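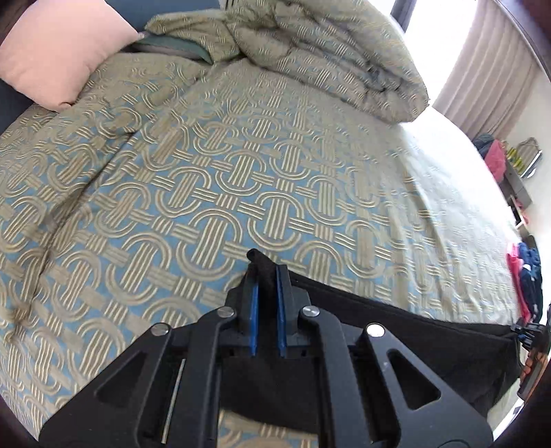

3.2 Equipment budget

Procurement began in October with a spreadsheet and a good deal of optimism. Our first plan was to buy a single bench arm from Gerkent and bring the bedding to it. The quote arrived with a line for floor reinforcement, and the plan was quietly retired.

We then costed hand-held grippers (Fig. 4). A gripper closed on dark cloth over a patterned bedspread is typical of the bedroom tasks, and it set most of the purchasing criteria: pads that grip a fold, a wide-angle view, and a body light enough to carry from house to house. Steltis and Tawhiri both tendered. Tawhiri was cheaper per unit until we read the page on spare fingers.

We ordered 20 units and 125 sets of replacement pads, the latter figure being Konrad Pawlak's estimate of wear plus his estimate of our colleagues. Labour was budgeted at about 70 hours per household, including travel and parking, which the Trikuser costing template files under "miscellaneous" and which came close to outspending the grippers.

Figure 4. Hand-held gripper holding a fold of black fabric over a bed. The blue pads are budgeted as consumables.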